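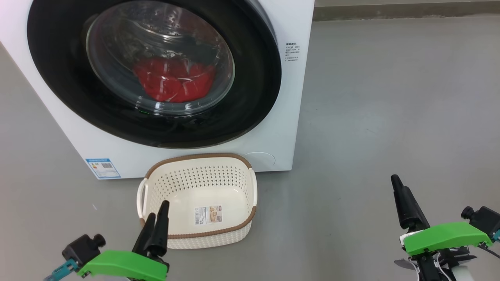 Why does a new concrete floor slab crack in the first month? Mostly drying shrinkage. The slab loses water, gets shorter, and the ground under it and the walls beside it hold it in place. Tension builds until the concrete gives.

Concrete is strong in compression and weak in tension. A mix sold as 3000 psi gets that number from crushing a cylinder. In tension expect a small fraction of it.

Control joints are planned cracks. Saw to a quarter of the slab depth, same day if the surface will take the blade without raveling. On the Clondthorpe job we cut the next morning and two panels had already cracked at the door corners.

Inside corners are the usual starting point. Column bases and floor drains too. Put a joint on the corner or put diagonal bars across it. We now do both.

Water added at the truck is the cheapest way to ruin a slab. Easier to rake, more shrinkage, weaker surface. If you need slump, order a plasticizer with the mix. Malou Bergmann keeps the batch tickets from every pour and the wet ones are easy to find later.

Mesh does not stop cracks. It holds them tight once they form, and only if it sits in the upper part of the slab. Mesh lying on the gravel does nothing.

Curing: wet burlap or a spray compound, started as soon as the finish is hard enough. Seven days wet is decent. We ran 8 at Pommont in a dry wind, 300 square feet per bay, and the surface came out hard with no dusting.

Hairlines you can't catch a fingernail in, leave alone. If one edge sits higher than the other, that's settlement, and filler won't fix it. Look at the base.

Sealer questions go in a separate thread. Still waiting on moisture readings from Madine.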